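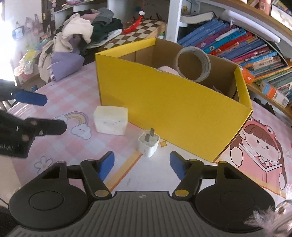
White power adapter on a printed tablecloth.

Call for participants: the Trandale Household Drawer Study

Most homes have a drawer, a biscuit tin or a shelf in the hall where things go when they can't be thrown out and can't be put away. We would like to know about yours. Please don't tidy it first.

The study is run from two rooms above the old Pimden bakery by Rommel Lumanlan and Crisanto Agbayani, who between them own 16 keys that open nothing. A pilot in January drew 139 households, one of which sent us a potato. We now need 500.
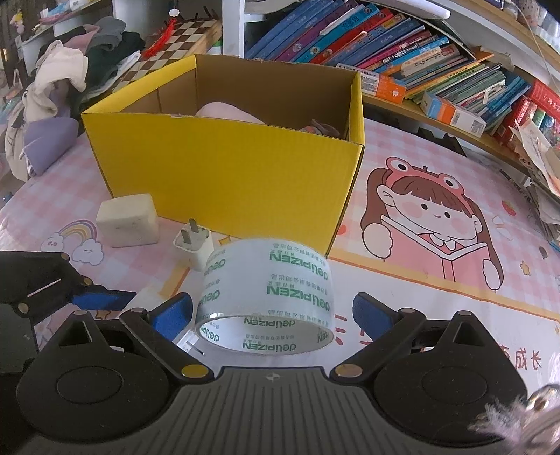

You can take part if you are over 18, live in Trandale or Hunberg, and have been at your present address for at least a year. Renters are very welcome. So are people who say they don't have a drawer like that, though we will ask to speak to someone else in the house.

What we ask of you: empty the drawer once, fill in our form (four pages, one of them mostly boxes), and talk to one of us for almost an hour about what you kept and why. We can come to you or you can come to us — the stairs are steep and the tea is ordinary. A second, shorter chat follows six weeks later, by which time the drawer has usually recovered.

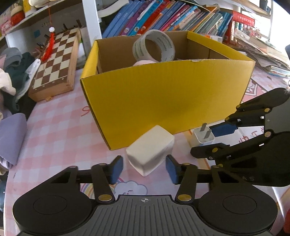

You will get a £20 voucher after the second chat. We can't value your old coins, mend anything, or settle who bought the third tape measure. Couples may be interviewed separately on request, and after the pilot we rather suggest it.

Names are removed from everything we publish. The work is paid for by the Vainio Fund, which has asked for a report and will be getting a long one.

To join, ring Rommel on extension 854 at the Pimden office, or put a note through the door marked DRAWER. Closing date: March 13, 2022. It's a Sunday, so use the letterbox.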